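4. Placing the Hub and Room Sensors

The Callgate hub communicates with up to 16 room sensors. Placement affects both radio range and temperature accuracy. Read this section in full before fixing any sensor to a wall.

4.1 Placing the hub

1. Set the hub on a level shelf near your router. Keep it 3 feet or more from microwave ovens and cordless phone bases.
2. Connect the supplied power adapter. The status light blinks amber during startup.
3. Wait for a steady green light. If the light is still amber after 27 minutes, see Section 9, Resetting the Hub.

Note: The hub must stay powered at all times. Sensors store readings for a short period only.

4.2 Choosing a sensor location

Mount each sensor on an inside wall at chest height. Avoid exterior walls, direct sunlight, and the space behind open doors. In rooms with high ceilings, do not mount the sensor above head height, as warm air collects near the top of the room. Large upholstered items should not be pushed up against the sensor.
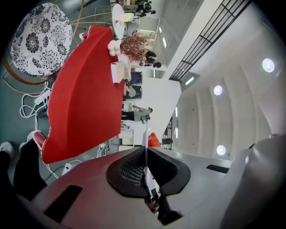

4.3 Pairing a sensor

1. Open the Estel app and select Add Device.
2. Pull the plastic tab from the battery door.
3. Hold the sensor button until the light flashes twice, then release.
4. Assign a room name. Names can be changed later under Settings.

Caution: Do not pair two sensors at once. The hub may assign both to the same room.

4.4 Using a sensor on a tabletop

The folding stand (part Drodeck 800) allows a sensor to be used without wall mounting. Snap the stand into the rear slot and set the sensor upright, clear of hot dishes and drinks. A tablecloth does not affect the reading.
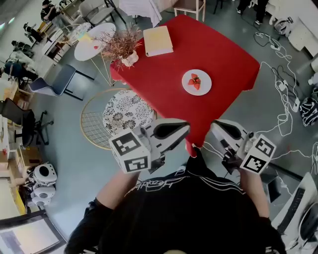 Tabletop readings settle more slowly after the sensor is moved. Leave it in place for one hour before adjusting the offset. If the value still differs from a reference thermometer, enter a correction under Settings > Sensor > Offset.

Caution: The sensor is not water resistant. Wipe with a dry cloth only.

4.5 Replacing the battery

Use the same battery type as supplied. Pairing data is kept when the battery is removed.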